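Engelbrecht parallel gripper vs the Fometo two-finger: is the upgrade worth it?

The Fometo sells for $429. The Engelbrecht sells for $689. For the extra money you get a stiffer housing, a better manual and a metal carry tin, and I wanted to know whether you get any more picking up of things. I had both for 16 days, bought through Plultbridge at the regular price, and they went on the same arm with the same wrist camera and the same controller.

My test is cloth. Every gripper maker shows you a foam cube or an egg, and I've stopped believing either one. A towel folds away from you, hides its own edge and catches on whatever screw the designer forgot to sink. If a gripper can lift a towel by one layer and let go of it cleanly, I'll trust it with the egg. 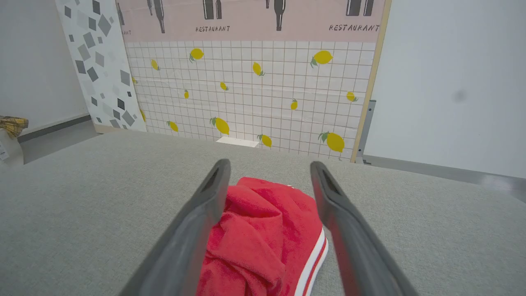
The spec sheet for the Engelbrecht promises "textile-ready tips". I have no idea what that means and the manual doesn't say. What I got was a decent pinch on thick folds and a poor one on anything lying flat, the same as the Fometo. On terry both grippers pulled up two layers when I asked for one. The Engelbrecht did it with more force, so the second layer was harder to shake off. I lowered the closing force to 6 on its own scale, where it behaved, and at that setting I couldn't tell the two apart.

The wrist view is a bigger deal than the fingers, in my opinion. With the fingers wide you can see the target right up until you're on it. Then you close, the tips cover the one bit you care about, and you're guessing. A head camera helps, but from up there the hand itself takes up a good chunk of the view and depth near the floor is hard to judge. Neither company mentions this on the box.
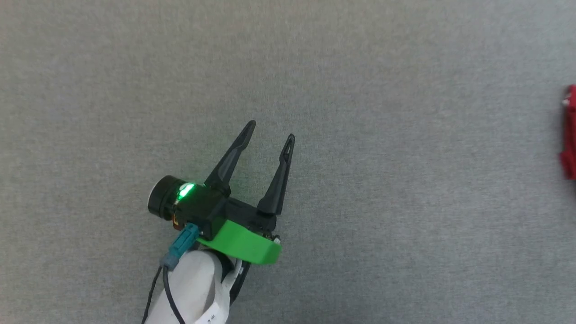

Fingers open over the carpet, green light on at the wrist.

Mounting took an evening each. The cable is my standing complaint with this whole class of gripper: it leaves the housing at a plug and then has to find its own way down the arm. Bostenby sells a clip kit for that. I'd like it in the box at these prices.

Noise is fine on both. Setup software is clumsy on both, and the Engelbrecht one forgot my calibration twice in October before I learned to save it under a new name.

So, no, I wouldn't pay the difference. If you already own the Engelbrecht, keep it and turn the force down. If you're choosing today, get the Fometo and put what you save toward a second camera.

Comments (3)

gearlash: Did you try rubber sleeves on the tips? Fixed the flat cloth problem for me, mostly.

norwester: Mine loses calibration too. Support told me to update, which I had.

tin_lid: $260 for a carry tin. Sounds right.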